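November
By Bethel Birhane

4. First fold – Skaltitz two-arm laundry cell

Do section 3 first (arms homed, grippers tested). If the Irnent panel still shows amber, stop. Go back. Don't try to fold your way out of it.

4.1 Loading

1. Bin goes on the left, behind the left arm. Push it till it touches the stop.
2. Put clothes in loose. No balls, no socks inside sleeves. Zips closed.
3. Clear the table top. Phones, tape, hex keys, all of it.
4. First run: T-shirts only. One plain color, short sleeves. Hoodies come later, see section 7.

Note – 500 g is the limit for a single garment. Wet cotton goes over that fast. Dry stuff only.

4.2 Pick and stretch

1. On the panel choose FOLD, then SHIRT, then SLOW. Slow is 2 on the speed dial. Leave it there all of the first day.
2. Close the door. Wait for the click.
3. Press START and take your hand off the button.
4. Left arm picks, lifts, and offers a corner to the right arm. Right arm takes it. Both pull apart until the cloth is held up off the table.
5. Press HOLD at this point. Look before you let it go on.

What you want at HOLD: top edge fairly straight between the grippers. Sag underneath is fine, the next move deals with most of it. A label hanging out is fine too. Creases fine.

What you don't want: both grippers on the same sleeve. A second garment coming along for the ride. Cloth wrapped round a wrist joint.

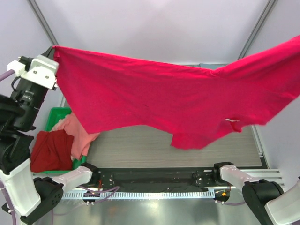
If the hold is bad press RETURN, not STOP. RETURN lowers the shirt and opens both grippers. STOP freezes everything and you have to home the arms again, which takes a while.

CAUTION – Never pull a garment out of a closed gripper. Fingers bend, alignment goes, and the Admasu warranty does not cover it. Use RETURN or the release key.

CAUTION – Check cable slack at both arms before every run. Cables must not cross the table edge. One snag on the left side and you will be rebuilding the loom on a Sunday like I did.

4.3 Lay and fold

1. Press CONTINUE. Arms bring the shirt down, lower edge touching first.
2. Sleeves in, then a half fold, then the wrist turns 90 degrees for the last fold.
3. Wait for the green light. Open door. Take the shirt.
4. Fold looks crooked? Run the same shirt agian before changing any settings. One bad fold tells you nothing.

Note – stretch force is parameter 222. Factory value suits ordinary T-shirts. Thin or old cloth, drop it one step. Don't raise it to get rid of wrinkles, you'll get a longer shirt.

4.4 If it goes wrong

Misses the pick: bin not against the stop, or nearly empty. Top it up.
Drops on hand-over: gripper pads dirty. Wipe with a dry cloth, no spray.
Door fault: open, close, wait for teh click.
Same fault again after that – save the log and send it to Dasora support with the serial number. Log first, then power off. Power off wipes it.

Go to section 5 for stacking.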